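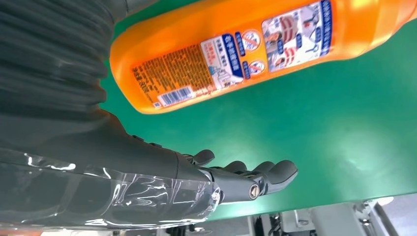 归类

梅西亚（Mesia）目录把家用品分为239个细目。厨房用品在前，卫浴用品在后，中间隔着一张空白页，供使用单位自行补充。我在内劳（Nellau）分类室工作期间，空白页上没有写过字。

分类室的任务是给每件到货的物品定一个细目。定了细目，才有货位；有了货位，才能出库。流程分四步：登记、查看、归类、复核。登记只记形状和颜色，不记用途。查看要读包装，能读多少读多少。归类由一人完成，复核由另一人完成，两人的结论不一致时，物品退回登记。

橙色瓶子是二月到的，登记栏里写的是：塑料瓶，橙色，盖同色，瓶肩圆，有标签。这条记录没有错误。

问题出在查看这一步。标签分几块，印得很满。一块是小字，橙底深褐色，一行一行排得整齐。旁边一块底色白中带浅蓝，标题是红色粗体，还有一幅线描小图，画的像是马桶，也可能是别的洁具。再过去是两个带红色斜杠的圆形标志。标签上另有几张小照片，印的是吃的东西。

按目录总则第二条，包装上出现洁具图样的，归卫浴。按总则第三条，包装上出现食物图样的，归厨房。两条同时成立时如何处理，总则没有规定。

我归了卫浴。复核归了厨房。瓶子退回登记。

第二轮，我读了总则的说明部分。说明部分指出，图样应当结合文字理解。于是我归了厨房。复核大概也读了说明部分，归了卫浴。瓶子再次退回登记。

登记员在原记录下面加了一行：同上。

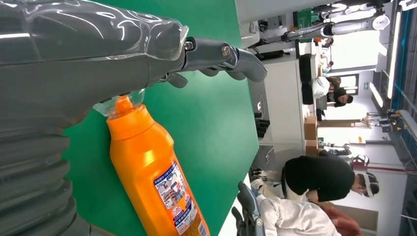
文／岑砚平

第三轮之前，我申请了延长查看。延长查看允许把物品留在台上过夜，期限两天，到期必须给出结论。申请表上有一栏叫“疑点”，我填的是“用途”。表格退了回来，要求写得具体一些。我改成“此物用于何处”，通过了。

我用赫德茨（Hudec）灯看标签。这种灯光线偏白，照在橙色上反光很重，要把瓶子转一个角度，等亮斑移到瓶肩，小字才显出来。转得太多，字又随着瓶身绕到后面去。我试出一个合适的位置，用铅笔在垫纸上画了一道线，以后每次都把瓶底对到线上。

能读出的字，我抄在查看单上。读不出的，按规定画方框。第一张查看单上有47个方框，第二张多一些。我把两张单子叠在一起对着灯看，方框没有重合的。这说明我两次读不出的是不同的字。理论上，把两张单子合并，就能得到一份完整的文本。合并不在流程之内，我没有做。

这里需要补充一个情况。我小时候家里有一个类似的瓶子，也是橙色，放在水槽下面的柜子里，和洗碗布、旧报纸放在一起。每隔一段时间，母亲把它拿出来，让我到阳台上去。我在阳台上听见水声，再听见柜门合上。等我进屋，瓶子已经回到原处，位置和先前一样，标签朝里。

我问过它是洗什么的。母亲说，洗堵住的地方。

这句话不能作为归类依据。目录里没有“堵住的地方”这一细目。我查了索引，最接近的是“管件”，属于五金，由另一个室负责。我给五金室打了电话，对方问瓶子是不是金属的。我说是塑料的。对方说那就不是他们的。

延长查看的第一天，我做了以下工作：量瓶高，量瓶身最宽处，记录标签各块的顺序，核对条码贴纸是否平整。条码贴纸是白色的，贴在小字那一块靠下的地方。这些数据和归类无关，但查看单上有相应的空格，空格不能留空。

第二天，我翻了历年的争议件卷宗。卷宗的编号叫“伊尔尼斯”（Illness），是最早立卷的人起的，原因没有记录。卷宗里一共有将近50件物品，多数后来有了结论。有一把剪刀，在裁缝和厨房之间来回过四轮，最后归了文具。有一块海绵，结论是“退货”。还有一只杯子，结论栏里盖着日期章，09/03/2019，章的下面是空的。我拿杯子的编号去查货位，货位存在，在库房东侧最下面一层。

我去看了。货位上有一只杯子，积了灰。标签朝里。

回到分类室以后，我重新读了总则。总则第一条规定，物品的细目应当反映物品通常所在的位置。过去我一直把这一条当作引言，没有用过。我想了瓶子通常所在的位置。就我所知道的那一个而言，它在水槽下面，柜门关着，左边是洗碗布，右边是旧报纸。水槽在厨房里。但是我记得，有两次母亲是拿着它从厨房走到另一头去的，过了一会儿才走回来。那两次我没有去阳台，站在过道里，她从我面前经过的时候把瓶子换到了另一只手上，离我远的那一只。

所以它的通常位置有三个：厨房、卫生间，以及两者之间的过道。

我在归类栏里写了“过道”。

目录里没有“过道”。按照规定，使用单位需要增设细目的，应填写在空白页上，注明名称、范围和示例。我填了。名称：过道。范围：在两处使用、平时放在其中一处、使用时由成年人携带经过的物品。示例：橙色塑料瓶一个。

复核用了一个下午。其间复核员来问过我一次，问“经过”是指物品经过，还是指人经过。我说是人拿着物品经过。复核员把这句话记在便条上，用回形针别在查看单的左上角。

下班前结论下来了，和我的一致。系统给“过道”分配了货位，在东侧最下面一层，和杯子隔一格。我把瓶子送过去，放稳，标签朝外，然后把灰擦了。杯子那一格不在我的单子上，我顺手也擦了，在当天的工时里记为五分钟。

三月又来了一批货。登记栏第一行写着：塑料桶，蓝色，有提手，无标签。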